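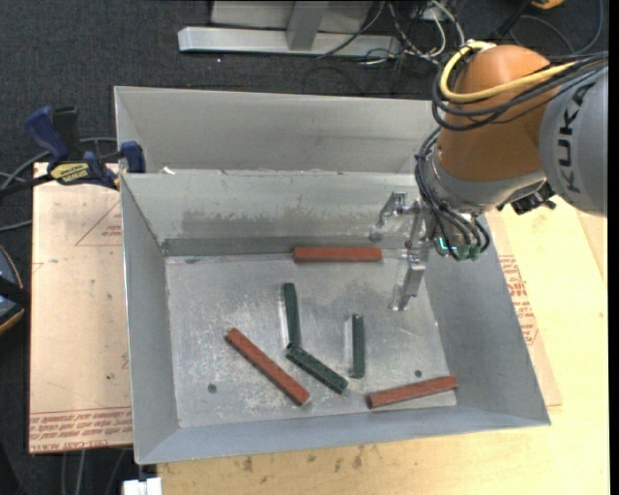

Nhung Đồng wrote to me that I should stop learning new words from lists, and read one boring book twice. I did not believe her. I had 1,549 words on my cards, and on Saturday I could not ask for a smaller spoon in the café.

So I took a novel of 372 pages from the library. The first reading was very slow. In the second one I met the same words again, like neighbors, and I began to greet them. My cards are still in the drawer. I am now on page 350, and I still dislike the main character.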